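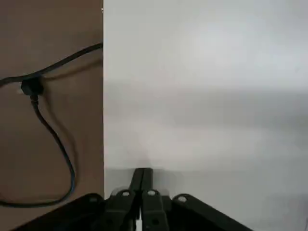
Black cable, brown wood.

Home Shop Bakeware Care & Repair Stories Cart

August, by Honeylyn Pascual

Fagerlund Small-Oven Sheet Pan

I have been baking in small ovens for most of my adult life, and I've gone through a sad parade of pans that were a half inch too wide, or warped with a bang in the middle of a tray of potatoes. So I'm very happy to have the Fagerlund in the shop! It's a heavy carbon steel pan made for countertop ovens, with a low rolled rim and no handles sticking out at the ends to catch on the door.

The weight surprises people. It comes in at 32 ounces, so it feels like a skillet when you pick it up, and all that steel holds heat the way a thin pan never will. Cookies brown on the bottom before the tops dry out. Leftover pizza comes back crisp (I do mine straight from the fridge, lowest rack, no foil). Green beans get those dark wrinkled spots I love and used to think you needed a full-size range for.

It's good to 500 degrees, broiler included. The pan ships with a light coat of oil on it, and you'll want to wash that off and season it yourself before the first bake. Wipe on a very thin layer of any plain cooking oil, wipe it off again like you changed your mind, then bake it upside down for an hour. Open a window. Two rounds gets you started, and after that regular cooking does the work.

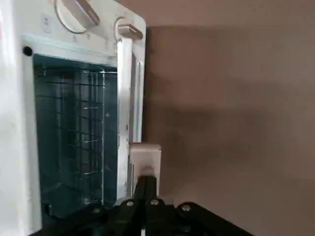 Gleice Bragança wrote to say that she skipped the second round and her first batch of biscuits stuck in one corner, but after a week of roasting vegetables the whole surface had evened out and eggs slide right off it now. She also asked for a matching rack. We're working on it! The sample we have sits a touch too high, and I'd like more room for a chicken thigh under the top element.

Acids are the one thing to watch. Tomatoes and lemon will strip the seasoning if they sit, so put parchment down for those and take the food off while it's still warm.
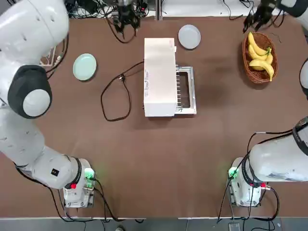
For everyday cleaning I use hot water and a stiff brush, with a drop of soap if there's been fish. Dry it right away, and I mean bone dry, a minute back in the warm oven is perfect. If you do find rust, scrub it off with steel wool and season that spot again. My own pan has been through this twice and looks great.

Please measure your oven before you order. You want a finger's width of air on every side, and check the depth with the door closed, as some doors bow inward.

Pan only: $88
Finish: bare carbon steel, dark gray
Care: hand wash, no dishwasher
Ships from: Pistadham
Goes well with: Dillitz parchment sheets, Folow oven mitts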